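Demonstration Operators, Bimanual Tabletop Tasks (part-time, on site)
Hirnuvano, Cirnutdale office
Reference 322

Hirnuvano is hiring 4 operators to record task demonstrations with hand-held grippers. The recordings are used to train manipulation policies for two-arm robots. The position runs through the end of April and may be extended.

Operators work seated or standing at a table with one gripper in each hand. Tasks consist of picking, placing, sorting and restocking small household and office goods. Each task has a written procedure and a fixed start layout. The current set, Gesitus, contains 1,342 planned episodes.

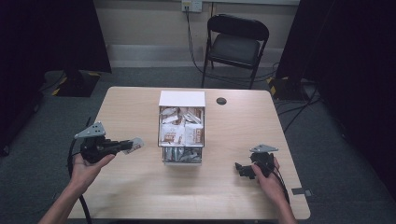 Snack organizer task, packet held in the left gripper.

Duties
Reset the table to the start layout before each episode.
Perform the task at a steady pace, keeping both grippers within the marked work volume.
Flag drops, double grasps and cable snags in the episode log.
Run the calibration check at the start of each shift.

Requirements
Full use of both hands and normal or corrected vision.
Able to repeat the same short task for a three-hour shift, with breaks.
Able to follow written procedures exactly.
Experience with teleoperation or motion capture is useful but not required. Training is paid.

Selection includes a short practical trial with the grippers. Hands and forearms appear in the recordings, and a signed consent form is required before the trial.

Apply through the Ghanem staffing portal by 30 January 2022, quoting the reference number. State your available hours and whether you are left- or right-handed.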